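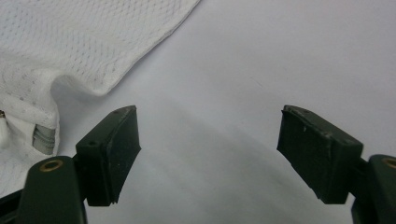

White mesh, with its fine grid of holes.

I've been meaning to write about newsletters for ages, so in January I rang the woman who runs the email side of Curkex, a small online shop selling sportswear. She agreed to talk as long as I left her name out, and then she talked for two hours (my tea went cold twice).

I started with the obvious one. Is email dead? She laughed at me. "People have asked me that every year I've done this job. Meanwhile it's still where most of our repeat orders come from."

When she joined, the shop had 540 subscribers and a sign-up box tucked away at the very bottom of the site. "Half of them were our mates," she said. "The other half had ticked something at the checkout and forgotten." Her first job was to write to everybody and ask if they still wanted to hear from her. A lot of them didn't, and she let them go. I'd have panicked, I told her. "Oh, I did panic! I went and sat in the car."

She moved the list from Otum to Salcedo soon after, mostly because she could never find anything in the old menus, and she writes every email herself in plain text first. If it reads badly without any pictures, it doesn't go out.

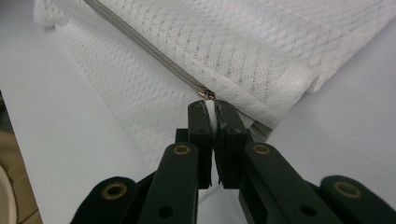 What she'd do with a new list

I asked what she'd tell someone starting from nothing, and she was off before I'd finished the question. "Write the welcome email before you do anything else. It's the one everybody opens, and people leave it saying 'thanks for subscribing' for five years."

She's less keen on subject line tricks. A friend at Vemilmont, a marketing agency, swears by emojis and countdowns – she tried both and got a run of grumpy replies. "They were nice about it, but they were grumpy. One lady said it was like being shouted at in a shop."

And how often should you send? She wouldn't give me a rule. Hers goes out every fortnight, and she skips one if she's got nothing to say. I've pinched that for my own list, so if you don't hear from me for a bit, blame her.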